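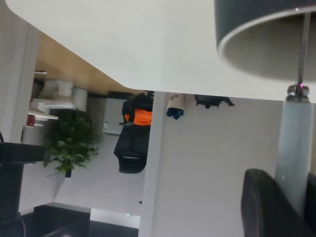
Tipps für Haushalt und Werkstatt: Tische abwischen wie der Roboter

Von Dörte Strobel

Wer hätte gedacht, dass ich einmal von einem Greifarm lerne, wie man eine weiße Tischplatte sauber bekommt! Bei Skondent läuft seit dem Frühjahr ein Versuch, in dem ein Roboter das Wischen durch Vormachen lernt. Ute Kasten und Volker Böttcher führen den Arm von Hand über die Platte, die Bewegung und das Bild der Kamera am Handgelenk werden aufgezeichnet, und daraus leitet das Programm seine eigenen Bahnen ab. 532 solcher Vorführungen sind zusammengekommen, und was dabei herauskam, hilft auch uns mit dem Lappen in der Hand.

Bahnen überlappen lassen
Am besten schnitten Vorführungen ab, bei denen jede Bahn ein gutes Stück über der vorigen lag. Kreisende Bewegungen sahen fleißig aus, ließen aber immer wieder Inseln stehen. Also: gerade Züge, an der hinteren Kante anfangen und auf sich zu arbeiten.

Flach über die Platte schauen
Mein Lieblingstipp! Von oben sind matte weiße Flächen fast immer »sauber«. Geht man mit den Augen fast auf Plattenhöhe und schaut gegen das Licht, tauchen Fettfinger und Kaffeeränder plötzlich auf. Die Handgelenkkamera macht es genauso: Nach jedem Durchgang kippt der Arm steil ab und sucht die Fläche aus niedriger Höhe ab.

Die Kante extra nehmen
Holzkanten und Übergänge brauchen einen eigenen Zug mit wenig Druck und einem nur nebelfeuchten Tuch. Im Versuch bekam die Kante eigene Vorführungen, 36 Stück, und danach blieb dort deutlich weniger liegen (bei mir zu Hause auch, ich habe es sofort ausprobiert).

Um den Lampenfuß herum
Leichte Dinge hebt man hoch, schwere umfährt man. Der Roboter wischt erst die eine Seite, setzt ab und kommt von der anderen zurück. Wer in einem Zug drum herum will, schiebt den Schmutz nur in einem Halbkreis vor sich her.

Tuch rechtzeitig falten
Ein Mikrofasertuch, zweimal gefaltet, hat acht saubere Seiten. Nach jeder halben Tischplatte umschlagen. Das Falten kann der Arm noch nicht, da springt Volker Böttcher ein.

Fragen zum Versuch sammle ich gern und gebe sie an Ute Kasten weiter. Als Nächstes ist das Spülbecken dran, und ich freue mich jetzt schon darauf!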